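장난감 주방 세트, 정말 그렇게까지 필요한가

2021년 6월 23일
글: Enda Keane

소꿉놀이용 주방 세트를 다루는 글은 대체로 칭찬 일색이다. 색감이 예쁘다, 아이가 몇 시간씩 논다, 정리 습관이 생긴다. 나는 이 말들을 별로 믿지 않는다. 조카가 셋이고, 그 집 거실에 굴러다니던 플라스틱 당근을 밟아 본 사람으로서 하는 말이다. 그래서 이번 갤러리는 추천 목록이 아니다. 냄비와 접시, 장난감 음식을 한 상에 늘어놓고 무엇이 쓸 만하고 무엇이 자리만 차지하는지 따져 본 기록에 가깝다.

소꿉 세트를 고를 때 제일 먼저 의심하는 것은 구성품 수다. 상자에 큼직하게 적힌 숫자는 대개 콩알만 한 조각까지 전부 더한 결과다. 쟁반 위에 올려놓는 자잘한 것들이 그 숫자를 부풀린다. 뚜껑 있는 흰 냄비 하나가 그런 조각 열 개보다 오래 쓰인다는 게 내 생각인데, 판매 페이지에서는 늘 조각 쪽이 주인공이다.
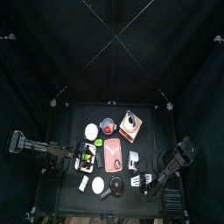

커피 메이커도 마찬가지다. 분홍색과 흰색으로 된 커피 메이커는 요즘 웬만한 세트에 하나씩 끼어 있다. 네 살짜리가 왜 커피를 내려야 하는지 나는 아직 납득할 만한 설명을 듣지 못했다. 어른이 보기에 귀엽다는 것 말고 다른 이유가 있나? 주전자는 그래도 인정한다. 조카들은 주전자만 들고 다니며 온 식구에게 물을 따라 주는 시늉을 했고, 커피 메이커 본체는 이틀 만에 인형 의자가 되었다.

파란 냄비는 판단을 미뤘다. 양쪽에 손잡이가 달린 작은 냄비는 장난감 음식을 담아 두기에 좋다. 문제는 아이들이 담는 데서 끝내지 않고 쏟는 데 더 열심이라는 점이다. 같이 글을 쓰는 Yuto Nakajima는 쏟는 것도 놀이라고 주장한다. 자기 집 바닥이 아니니까 할 수 있는 말이다. 뒤집개는 둘 다 찬성이었다. 구멍 뚫린 흰 뒤집개는 납작해서 서랍에 잘 들어가고, 바닥에 놓여 있어도 밟았을 때 당근만큼 아프지는 않다.

초록색 라임 조각 같은 것에 대해서는 Yuto와 한참 다투었다. 그는 음식 모형이 진짜와 닮을수록 좋다고 한다. 나는 동그랗고 초록색이면 충분하다고 본다. 아이는 그걸 오이라고도 하고 동전이라고도 한다. 굳이 과육 무늬까지 정교하게 새겨서 값을 올릴 필요가 있는지 모르겠다. 값 이야기가 나온 김에 덧붙이면, Tenov라는 동네 가게에서 본 세트는 구성품이 300개라고 했다. 냉장고 한 칸을 채우고도 남을 양이다. 주인은 Kunden이라는 수납함을 같이 사면 해결된다고 권했는데, 물건을 담으려고 물건을 하나 더 사라는 이야기라 그냥 나왔다.
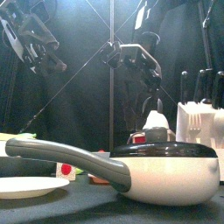 손잡이가 긴 흰색 소스팬은 모양만 보면 제일 그럴듯하다. 검은 뚜껑의 테두리가 반짝여서 언뜻 어른용 같기도 하다. 그런데 긴 손잡이는 상 위에서 늘 말썽이다. 옆에 놓인 것들을 가리고, 소매에 걸리고, 아이가 몸을 돌릴 때마다 무언가를 쓸어 넘긴다. 진짜 주방에서도 손잡이는 안쪽으로 돌려 두라고 가르치지 않나. 나는 짧은 손잡이 두 개 쪽에 한 표를 주겠다.

흰 칼꽂이에 꽂힌 검은 손잡이의 칼들도 마음에 걸린다. 안전 문제보다는 쓰임새가 궁금하다. 칼꽂이는 주방처럼 보이게 하는 데에는 확실히 효과가 있다. 하지만 아이들은 한 자루를 뽑으면 다시 꽂지 않는다. 내 조카들의 경우 사흘째부터 칼꽂이에는 크레용이 꽂혀 있었다. 차라리 처음부터 크레용꽂이로 팔았으면 불만이 없었을 것이다.

접시와 포크는 할 말이 많지 않다. 흰 접시는 납작하고 쌓이고 쓸모가 있다. 포크도 그렇다. 그래서인지 광고 문구에는 잘 나오지 않는다.

Truneo라는 육아 모임 게시판에 비슷한 글을 올렸더니 댓글 대부분이 반대였다. 구성품은 많을수록 좋고, 없어지는 것까지 계산해서 사야 한다는 의견이었다. 없어질 것을 미리 계산에 넣는 쇼핑이라니 설득되지는 않았지만, 소파 밑에서 나온 조각들을 떠올리면 반박하기도 어렵다.

지금 다시 고른다면 냄비 둘, 접시, 포크, 뒤집개, 주전자까지만 남기겠다. 음식은 몇 가지면 된다. 9월에는 조카들 집에서 나온 소꿉 그릇을 모아 같은 방식으로 따져 볼 생각이다. Yuto는 커피 메이커를 꼭 넣으라고 하는데, 아직 대답하지 않았다.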